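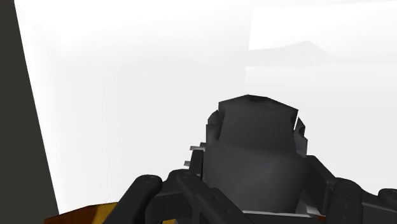
検索 キーワードを入力 検索

Cookieの使用について 当サイトでは利便性向上のためCookieを使用しています。閲覧を続けた場合、使用に同意したものとみなします。 同意する

Hillora工場見学メモ 組立ラインの自動化と現場の人たち

10月にHilloraの工場を見学した。業務用の小型ポンプと継手を作っている会社で、組立と検査の一部を多指ハンドのロボットに移している最中である。取引先のCenlowが年に一度まとめている見学会に、枠がひとつ空いたというので入れてもらった。参加者は5名。集合は朝の9時半、正門横の受付で靴を履き替えた。

最初の30分は会議室で説明を聞いた。案内役は生産技術のNecati Bozkurtさん。日本語で通してくれたが、専門用語のところだけ英語が混じる。従業員は200人で、そのうち組立に入っている人が半分弱。ハンドの導入で組立から人を減らしたのかという質問が早々に出た。答えは、人数は変えていないが、持ち場はかなり変わった、というものだった。

自動化の対象は、部品をつかんで向きを変え、次の治具に渡す工程である。以前は2本爪のグリッパーを使っていて、品種が変わるたびに爪を交換していた。多指ハンドにしてからは交換がなくなり、代わりに持ち方をシミュレーション上で作る仕事が増えた。角のある部分と丸い胴がつながった部品は指の当て方で安定が変わるため、新しい品種では1,000回ほど条件を振ってから実機に移すという手順を、と書きかけてメモを見直したら、回数は「1,000回」と決まっているそうだ。足りなければもう1,000回やる。

そのあと現場へ。通路は思ったより狭く、台車とすれ違うたびに一列になった。組立のラインは2階にあり、ロボットのセルと手作業の机が交互に並んでいる。セルの制御はWatalelのもの、搬送はMac Suibhneのものだと説明板に書いてあった。音は静かで、むしろ空調のほうが気になった。

手作業の机にいたFongchan Sangkhawatさんに話を聞けた。組立を長くやってきた人で、今は午前が組立、午後が持ち方の確認という勤務になっている。画面でハンドと部品の当たり方を見て、まずいものに印を付けていく。「手でやっていたときは考えずに持っていたので、どこを押さえているか言葉にするのが大変でした」とのこと。手首の痛みは減ったが、目が疲れるので休憩の取り方を変えてもらったそうだ。

不満も出ていた。午後の確認作業は、組立の等級のままで手当が付いていない。Bozkurtさんも同席していて、来期の等級表で見直す予定だと話していた。それから、セルが止まったときに誰が呼ばれるかがはっきりせず、結局は近くの机の人が手を止めて見に行っている。この日も一度止まり、復旧まで5分かかった。落とした部品は赤い箱に入れて記録する。目標は100個連続で落とさないことで、品種によってはまだ届いていない。

昼は食堂で日替わりをいただいた。鯖だった。午後は検査室を見て、14時半に解散。検査室は撮影も筆記も不可だったので省く。駅までのバスは1時間に1本しかないので、行く人は時刻表を先に見ておいたほうがよい。

コメント(3件)

モリタ
うちも爪の交換で毎回止まっています。段取り時間がどのくらい縮んだかの話は出ましたか。

筆者
表で見せてもらいましたが、資料は持ち帰れませんでした。交換の分はそのままなくなったという説明です。

kt_seizo
手当の件、うちも同じです。確認作業は仕事として見えにくいんですよね。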